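Skovico opens shared work rooms in Kanddale

Kanddale, 10/7/25

Skovico informs that its new shared work rooms in the former Ouellet building in Kanddale are now open for members. The rooms are made for people who work from home and sometimes need another place to sit, and for small firms which do not want to rent a full office.

The renovation of the ground floor started in July. Skovico kept the old stairs and the main door on the street side, and changed the heating, the lighting and all electrical lines. The floor has 9 rooms of different size. Two of them can be closed for meetings and phone calls, and the others are open to all members during the day.

Membership is paid by the month and can be stopped at the end of any month. The price is 50 dollars for the open rooms. Meeting rooms are booked separately at the front desk or by phone. Members receive their own door card, and they may bring one guest per day without extra cost.

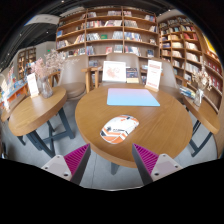
Support for local small business

Together with the opening, Skovico starts a small support program for new firms from Kanddale and Pranlow. Each selected firm receives 1000 dollars toward its first costs, for example registration or bookkeeping, and free use of the open rooms for six months. A firm may apply if it is less than two years old and has not more than five employees. The application form is one page long and can be picked up at the front desk.

"Many people in our area drive to Pranlow every day only to have a desk," the company said. "We wish to give them a good place closer to home, and we hope they will also meet each other here."

Access and parking

The entrance is without steps from the yard side. Parking in the yard is free for members, and bicycles can be left under the roof next to the door. The bus from Pranlow stops in front of the building.

About Skovico

Skovico rents and manages work space for small firms. The company has its main office in Pranlow. It also rents storage rooms and workshops in both towns.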